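fellier-cube-sim: data card / README

Status: usable, still moving. Last edit in May, before the Barbosa merge. If something here disagrees with the config files, beleive the config files.

What it is

Simulated pick-and-place episodes, one small arm, one tabletop. Made for training a policy from demonstrations. 1422 episodes total, 119 held out for eval. No real robot data in this release. Don't go looking for it.

Every episode has: wrist view, room view, joint positions, gripper opening, a one-line instruction. Same length cap for all. Episodes that hit the cap are kept but flagged timeout=1. Filter them yourself if you don't want them.

Wrist view

Looks down past the fingers. Fingers stay in view, on purpose, the policy needs to see how far off it is. Number cubes are the main target object. Digits are on the texture, so they turn with the cube, and the instruction sometimes names a digit ("pick up the cube with the 9"). Other props can wander in at the sides, larger blocks mostly.

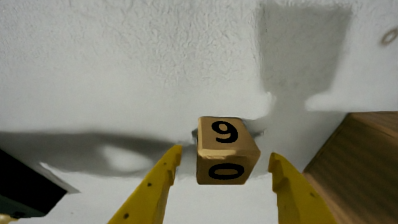
Wrist view, fingers open around a number cube, no contact.

Frames like this one are the ones we wanted more of. First round had way too many clean top-down approaches and the policy fell apart as soon as it came in slightly off. So for round two the start pose is jittered and the demonstrator has to correct. Labels for that part are in the phase field: approach, align, close, lift, place. Align is hand checked on 17 percent of episodes, the rest comes from a distance threshold. Threshold is a bit generous. Known.

Shadows and light

Lights are randomized per episode, not per frame. Shadows on the table can get heavy and there are bright patches too. We left all of it in. Surface texture is rough up close in the wrist view, don't treat it as an object (our first segmenter did, constantly).

Room view

Fixed for the whole episode, whole table plus surroundings. Used for success labels and for the second input stream. Not synced to the wrist view better than one step. Good enough for us, maybe not for you.

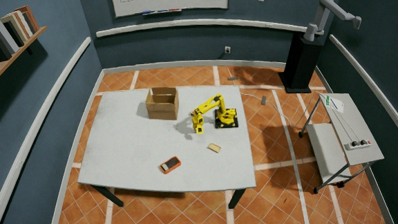

Distractors come from a pool of 14 props and get placed before the arm moves. Tabletop only. Room furniture is not in the pool, and has no instance ids, so you can't ask for masks on it. Same for anything mounted away from the table. Only the table arm has joint logs.

Box episodes: target goes in the box, success = object center inside the box volume at the last step. There is a bug where an object resting on the rim counts as inside. Fixed in the Zemex branch, not here yet.

How it was collected

Teleop in the sim, plus a scripted planner for the easy half. Source field says which. Teleop ones are slower and messier and in our runs they helped more per episode. Scripted ones are fine for warming up the gripper head.

Failed grasps stay in if the demonstrator recovered. If not, dropped.

Known problems

- instruction strings have some doubled spaces
- digit 6 and 9 get mixed up in instructions, no underline on the faces
- gripper opening is normalized in round two, raw in round one. Check the round field befor you mix them
- a few cubes sink slightly into the table after place

Splits

Train / eval by seed, no shared seeds. Don't resplit by frame, neighbors are near identical and your numbers will look great for no reason.

Use

Research only for now, the Drotico prop meshes have their own terms, see the licenses folder. Loader is in tools, run it with the check flag first, takes a while.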